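Quiet Before the Fright: Gap Length in Two Low-Budget Thrillers
Film Studies, Second Year Project Report
Decha Inthanon
Submitted 17/09/2020

Summary

The project looked at the quiet passage that comes before a sudden loud event in a horror or thriller film. In this report that passage is called the gap. Scenes from two films, Jurnasby and Restolside, were re-edited so that the same fright arrived after a short, a medium or a long gap. Viewers marked their unease during each scene and filled in a form afterwards. The medium gap gave the strongest reaction at the fright itself. The long gap gave more unease beforehand but a weaker reaction at the end, and in one of the films it led several viewers to lose interest. The short gap was poorly liked in both.

1. Background

Most writing on sudden frights in film deals with the loud part: the door, the face in the mirror, the burst of strings. The quiet part is usually mentioned in passing, as something the editor has to get right. Handbooks for student editors advise holding the quiet "long enough" and give no length. The advice is sound but hard to use at an editing desk, where a length has to be chosen.

There is a second problem. Viewers who have seen many films of this kind know what a gap means. When the music drops out and the camera stays on an empty corridor, they expect something to happen, and the expectation may weaken the effect or add to it. The project did not set out to settle this, but the forms included a question on viewing habits so that the two groups could be looked at apart.

The two films were chosen for being cheap, plainly shot and easy to cut. Jurnasby is a haunted-house film set in a disused mill, with one principal actor and very little dialogue. Restolside is a thriller about a night porter in a block of flats who begins to suspect that one of the tenants has been replaced. Neither is well made by ordinary standards. The lighting in Jurnasby changes between shots of the same room, and the final third of Restolside depends on a telephone call that the porter could not have received. These faults lie outside the chosen scenes and were not expected to affect the results.

2. Material

2.1 Choice of scenes

One scene was taken from each film. The Jurnasby scene is the cellar sequence, in which the main character lowers a lamp through a hatch and waits. The Restolside scene is the lift sequence, in which the porter watches the floor indicator and the lift does not arrive. Each scene has a single loud event and no music in the part before it, so the gap could be made longer or shorter without leaving an audible join.

2.2 Gap lengths

Gap length was measured in frames, from the last frame carrying dialogue or a clear effect to the first frame of the loud event. In the released version of Jurnasby the gap is 250 frames. This was kept as the medium version. The short version was cut to 200 frames and the long version stretched to 400. The Restolside scene was edited to match, though its released version falls between the medium and the long.

The long version was made by using more of the existing shot where the film allowed it. In Jurnasby the shot looking down through the hatch could be slowed slightly without the change being noticed. In Restolside the corridor shot was too short, and part of it had to be repeated. The repeat can be seen by anyone looking at the flicker of the ceiling light, and two viewers remarked on it.

2.3 Sound

The background sound was left in. A gap with no sound at all was tried early on and dropped, as test viewers took it for a fault in playback. The Jurnasby gap has a low water noise and the Restolside gap has an electrical hum. Levels were evened out between versions using Cloreck, the department's sound package, and the loud event was set to the same level in all versions of both films. Cloreck clips the very start of a sound if its smoothing option is left on. This was found late, and the first set of versions had to be made again.

3. Method

3.1 Screenings

Screenings were held in the Meesuk room, which has fixed seats and a blackout blind. There were 20 viewers, all students, none of whom had seen either film. Each viewer saw both scenes, with a different gap length for each. The order of the films was swapped for half of the viewers. The few minutes of film leading up to each scene were also shown, since a fright shown cold has little to work on.

3.2 Marking unease

Each viewer had a slider and was asked to push it up as unease rose and pull it down as it fell. The slider reading was stored against the frame number of the film. Practice was given on a clip from a cookery programme, which produced almost flat readings and was useful mainly for finding sliders that stuck.

3.3 Form

The form asked for a score for the fright, a score for the waiting before it, and a written comment. It also asked how often the viewer watched films of this kind. The wording was kept plain. An earlier draft used the word "suspense", and test viewers gave it three different meanings – worry, interest and impatience – so it was replaced with "how uneasy were you while waiting?"

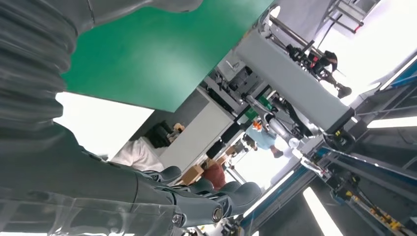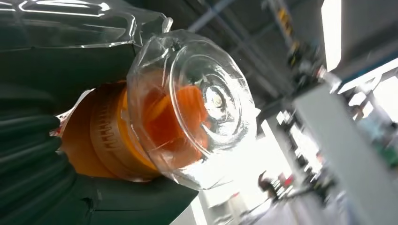

Gudrun Tiedemann: The form separates the waiting from the fright, and I think that is right, but the viewer fills it in after both. A strong fright will colour the memory of the wait. I would trust the slider for the first part and the form only for the second. I would also like to see the draft deal with viewers who looked away, since looking away is itself a reaction and the slider will not show it.

The point on order was accepted, and section 4 uses the slider for the waiting and the form for the fright. Looking away was not recorded. It could have been added as a question, but by then the screenings were under way and the form was not changed halfway through.

4. Results

4.1 During the gap

In all versions the slider readings rose through the early part of the gap. In the short version they were still rising when the loud event arrived. In the medium version the rise had slowed by the end. In the long version the readings levelled off and, for Restolside, began to fall before the event. For Jurnasby they stayed high.

The difference between the two films in the long version is the clearest finding of the project. Both gaps were the same length and had similar sound levels. The likely cause is what the viewer has to look at. In Jurnasby the lamp swings slightly on its cord and the edge of the light passes over parts of the cellar wall, so there is always some new area to search. In Restolside the corridor is fully lit from the start and everything in it can be seen at once.

4.2 At the fright

Scores for the fright were highest for the medium version in both films. The long version came second for Jurnasby and last for Restolside. The short version was described in several comments as a cheap trick, or as being "over before I got worried". One viewer gave it the top score and wrote that a fright should not be announced.

4.3 Viewing habits

Viewers who often watched horror films pushed the slider up earlier in the gap than the others. They did not give lower scores for the fright. This goes against the idea that knowing the form of such scenes removes their effect, though the groups were small and uneven in size, and no strong claim is made.

5. Discussion

The results suggest that the length of the gap cannot be chosen apart from the picture that fills it. A still, fully lit shot supports a shorter wait than a dark shot in which the light is moving. This will be familiar to working editors. It does not appear in the handbooks consulted, which treat the wait as a matter of timing alone.

It also bears on a common complaint about both films, that they are slow. Jurnasby holds its shots for a long time throughout, and in the cellar this works well. In the kitchen scenes, shot with flat light from a large window, the same holding of shots is merely dull. Restolside cuts faster, apart from the lift sequence, where the released gap is longer than our medium version. On the evidence of the slider readings it would have been better trimmed.

5.1 Limits of the work

The three gap lengths were not evenly spaced. The distance between medium and long is much greater than that between short and medium, and a peak may lie somewhere in the part not tested. The repeated shot in the long version of Restolside may have lowered its scores, as viewers who noticed the repeat would have been thinking about the editing. The viewers were all of similar age. The scenes were shown out of the full film, with only a short lead-in, and a viewer an hour into Jurnasby may be more patient, or less, than one who has just sat down.

The loud event was also set to the same level in both films, which meant raising it in Jurnasby above its released level. The Jurnasby scores are therefore for a louder fright than the one its makers intended.

6. Further work

A useful next step would be to keep one gap length and change only the light. The hatch scene could be brightened in grading so that the whole cellar is visible, and the two versions compared at 400 frames. If the explanation in section 4.1 is correct, the brightened version should show the same early fall in unease as Restolside.

A question on looking away should be added to the form, placed before the scores. The sliders need to be cleaned or replaced before they are used again, as the one at the left end of the second row sticks near the top of its travel.

Edit lists for all versions are stored with the project files under the name of each film.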